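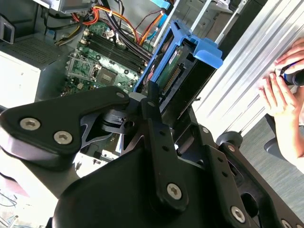 When you're expecting a baby, people stop asking how you are and start asking what you've bought. I was eleven weeks gone when a colleague wanted to know which pram we were getting, and I gave her the look I normally keep for men who ask what's under my bonnet. I have never understood the insides of things. Show me a desktop computer with its case open and I'll nod politely and hope somebody closes it again. But I could at least tell you that it was a computer, whereas for the first ten minutes in the pram shop I was fairly sure I was looking at golf equipment.

The pram in question was a Flultex, and it cost 788 pounds. The car seat was extra. So was the cup holder, which I thought was cheeky.

I don't blame the shops. They sell things, that's the arrangement. What gets to me is how quickly the lists become a test of character. A friend forwarded me a spreadsheet of essentials with 110 lines on it, and line four was a wipe warmer. Asico makes one, Barbosa makes a quieter one, and there are long arguments online between women who have one and women who have the other. I read them at three in the morning, when I was up for a wee anyway. By the end I had opinions about wipe warmers and had lost an hour of sleep I'm told I'll want back.

My mother put me in a drawer. She says this at every opportunity, usually while somebody is unfolding a crib. I suspect it was for one weekend at my gran's, but in the telling I now live in that drawer until I start school. Her generation has its own way of showing off, and it's done by owning less than you did.

So I'm squeezed between the spreadsheet and the drawer, and my view, for what it's worth, is that both sides should pipe down. A newborn needs milk, nappies, somewhere flat to sleep and a grown-up who is mostly awake. The rest is for us. I bought an Inex night light shaped like a snail, and the baby will have no use for it at all – I just like the snail. I'd feel better about the whole business if more of us said so at the till.

We got the pram second-hand in December, from a couple two streets away who had used it for one summer and then gone over to a sling. It has a squeak. The cup holder was thrown in for nothing, and I've been using it for my keys.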